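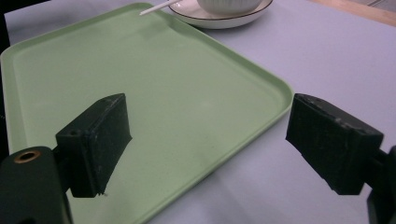 How I Set a Tray for One (and Why I Start With Nothing on It)

I eat alone a lot. I don't mean that in a sad way! My hours are strange, my sister's hours are stranger, and most nights dinner is me and a bowl of something at the end of the table. For years I ate it straight out of the pot with a fork, standing up, reading the mail. Then I got a tray, and it changed my evenings more than I would have believed if you'd told me.

A few of you wrote in after my noodle post asking how I lay mine out, so I'm going to go through the whole thing. It's a loosely Asian-style setup for one person with chopsticks, a small cup on a saucer and a bowl. I'm no expert on anybody's formal table manners and this isn't a lesson in them. It's what works at my place, plus a few rules I picked up from Hortensia Herrera, who taught the table setting class I took in September. She was strict and very funny and she made us carry full trays up a flight of stairs.

What you need

One tray with a lip. The lip matters more than the size.
One pair of chopsticks, plain.
One small cup and a saucer.
One bowl, not too wide at the bottom.
A cloth napkin, or a paper one, I won't tell.
A damp dishcloth for wiping down.

You probably own all of this. If you have to buy the tray, look at plastic before you spend money on anything fancier. I had a lovely lacquered one from Boswood and it chipped the second week, and after that I was scared of it. Plastic can be wiped, dropped, left in the sink and forgotten. I like the soft colors best, greens especially, because white rice and dark sauce both look good against them. Shiny ones slide and show every fingerprint, so I go for matte.

Before you start: pick your size

Put your bowl, your cup and saucer and your chopsticks together on the counter in the arrangement you want to eat from. Now look at how much room that takes. Your tray should be a bit bigger than that and no more. Too big and everything drifts apart, and you end up filling the gaps with soy sauce packets and your phone.

Measure the place you'll be eating too. I once brought home a huge serving tray from Flarnitz, all pleased with myself, and it hung over the front of my little table like a diving board. It lives behind the fridge now.

Step 1. Clear the table and wipe it

Everything off, mail included. I wipe with a damp cloth and then let it dry for 5 minutes while I start the rice. If you set a tray down on a wet table it can stick a little, then let go all at once when you nudge it, and there goes your tea.

Step 2. Wipe the tray

Do the flat part first and then run the cloth around the inside of the lip, all the way around, corners too. Crumbs love that inside edge. Rounded corners are so much easier here than square ones. On my old square tray I had to go in with a toothpick (glamorous, I know).

Don't worry about little scuffs. A tray that gets used gets scuffed, and once there's food on it you won't see them. For sticky spots I use warm water and a drop of dish soap. For anything dried on, I lay the wet cloth over it for a while and go do something else. Please don't use the rough side of the sponge on matte plastic. I did, and I now own a tray with one very shiny patch.

Step 3. Lay everything out beside the tray first

This was Hortensia's big one. Nothing goes on the tray until you've seen all of it together. So I set the tray on the table, and then I put the dishes down on the table next to it or behind it, wherever there's room. You find out right away that the cup you wanted is still in the dishwasher, or that your saucer doesn't go with anything else.

It's also when I decide about color. I try to keep to two or three colors in total. Pale tray, white dishes, and maybe one thin dark line somewhere to wake it up. A rimmed saucer is perfect for that – you get a bit of outline without any pattern.

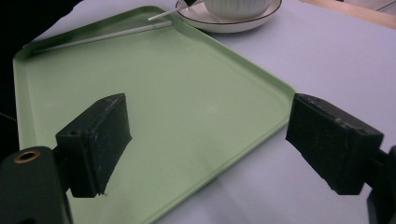 White chopsticks, ribbed cup and rimmed saucer, with the cup and saucer still on the table behind the tray.

I don't line anything up at this stage. Chopsticks can point wherever they like for now. I'm only looking at whether the shapes get along. A ribbed cup with a plain saucer, yes. A ribbed cup with a ribbed bowl and a woven placemat, and suddenly I feel like I'm eating dinner inside a sweater.

Step 4. Place the bowl

Bowl goes on first, front left if you're eating rice from it, front and center if it's a one-bowl meal like noodles. Put it on empty. I know some people fill it at the stove and carry it over, and that's fine if your hands are steadier than mine, but setting it empty lets you shift it until it looks right.

Leave some room between the bowl and the lip so you can get your fingers in to pick it up. If you can't slide a finger down the side, it's too close.

Step 5. Place the cup and saucer

Back right corner for me. I'm right-handed, and it's where my hand goes by itself. If you're left-handed, flip it. Keep the saucer fully inside the lip. If it rides up on the edge even a little, the cup tilts, and a tilted cup is going to find your lap.

Do you need the saucer at all? On a tray, strictly speaking, no. I use one anyway. It catches drips, it gives me somewhere to park a tea bag, and it makes a small cup look like it belongs there. The cup I had before this was a Borkska mug, the big heavy kind, and it made the whole tray look lopsided. A small cup means you get up for refills, but I've come to like that.

If your tray is narrow, leave the cup and saucer on the table, just past the far edge. That's completely okay! I do it whenever there's a side dish. You only have to remember to carry them separately, which is safer with hot tea in any case.

Step 6. Place the chopsticks

Now the fun part. Chopsticks go along the front of the tray, side by side, between you and the bowl. The eating ends point left if you're right-handed. Bring them close together so they read as a pair.

They will roll. Round ones roll a lot, squared ones less. You've got a few choices:

Lay them on a chopstick rest.
Fold the napkin into a long strip and lay them on that.
Set them just inside the lip and let the lip stop them.

I mostly do the napkin strip. I've got a pair of rests I bought with the Partanen bowls but they're so tiny that I lose them. The napkin does the same job and I was going to need one anyway.

Thin white chopsticks look beautiful on a pale tray but they do show stains. Turmeric is the worst. I keep a darker pair for curry night and I suggest you do too.

Step 7. Look at it from your chair

Sit down. A tray that looks tidy from above can look crowded once you're behind it. Is anything hiding behind the bowl? Can you reach the cup without your sleeve going through the soup? Move one thing at a time, and stop when you're happy. You can fiddle forever if you let yourself, and the rice gets cold.

Step 8. Fill, then eat

Fill the bowl to a finger below the rim. Pour the tea last. If you're carrying the tray any distance, go lighter on both and keep your eyes on where you're walking. Watching the cup makes it worse, I've tested this plenty.

Some things that went wrong for me

The tray slid when I put my elbow near it. I put a thin square of shelf liner underneath and haven't had trouble again. Cut it smaller than the tray so it doesn't show.

The dishes slid on the tray. Usually that meant the bottom of the bowl was wet. Dry it before you set it down. The napkin under the bowl works too, but then you need a second napkin.

It felt like too much work. The first week it did feel like that. So I started keeping the whole set stacked together on one shelf, tray at the bottom, bowl on it, saucer and cup next to the bowl, chopsticks lying across. I take down the stack in one go and most of the job is done. Going by the timer on my phone I was at 6 minutes when I started out, and now I don't bother with the timer.

My chopsticks got bendy. They'd been through the hottest dishwasher cycle too often. I wash them by hand now, standing them in a jar to dry with the eating ends up.

Cleaning up

Dishes off first, then shake the crumbs into the sink, then wash the tray by itself. Stand it on its side against the wall to dry. If you lay it flat, water collects inside the lip and leaves a ring, and you'll be wiping it again tomorrow. Mine is dry in 30 minutes or so in winter with the heat on.

Setting it for a guest

Same thing twice, with one change. Turn your guest's tray before you set it so you're building it from their side. I've handed people a perfectly nice tray with everything backward, and they were too polite to say so and ate the whole meal reaching across themselves. And ask which hand they use!

Next time I want to do a breakfast version, with the egg cup question, which I have been arguing about with my sister for months. If you've got a good way to keep toast from going soggy on a tray, leave it in the comments, I could use the help.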